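The man who teaches robots to hesitate

The lead planner developer at Hoveo would like it known that he did not set out to spend his working life on toy bricks. "I have a degree in control theory," he says. "My mother tells people I work in space."

He works in a converted dairy, on a package called Perrin, which sits between a robot's vision software and its motors and decides what to do next. Most of the time that means deciding where to put the fingers. The rest of it, he says, is deciding whether the vision software is telling the truth.

"The detector gives you a brick and a number. The number says how sure it is. For years everyone treated that number as gospel, and it's closer to a horoscope."

The trouble this month is shine. A bright reflection on a tabletop can look, to a small wrist camera, like the edge of something solid. Perrin used to plan politely around it. In January it planned around one patch of glare 159 times before anybody thought to close the blinds.

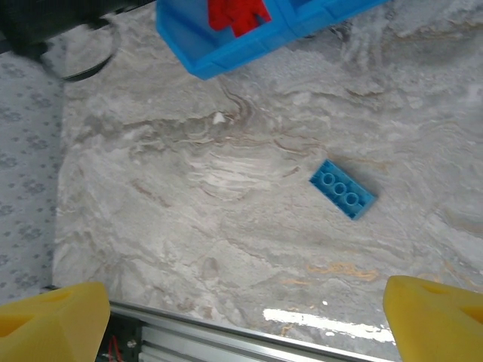
The view from the wrist: a blue brick on the marble-patterned top, with the glare lower down between the yellow fingers.

His answer was to make the planner look twice. If an obstacle moves when the camera moves, in a way that no solid object would, Perrin crosses it off. The change took 18 lines of code and, by his account, a good deal of shouting. The tests for it run to 2194.

"People want to hear about the clever bit," he says. "The clever bit was a Thursday afternoon. Then we had to find out what else it crossed off."

What else it crossed off included, for a while, the table. He is cheerful about this now. The logging tool, Mikier, had recorded the whole run, so he could play back each decision and see the moment the planner talked itself out of furniture.

I ask whether a learned model from end to end would spare him all this. He has plainly been asked before.

"It might. Then when it goes wrong you get a shrug with several million parameters – at least mine leaves a note."

The next release is due when the angled grasps stop overshooting. He won't give a date. He did give one last year, and it is still pinned up over the kettle.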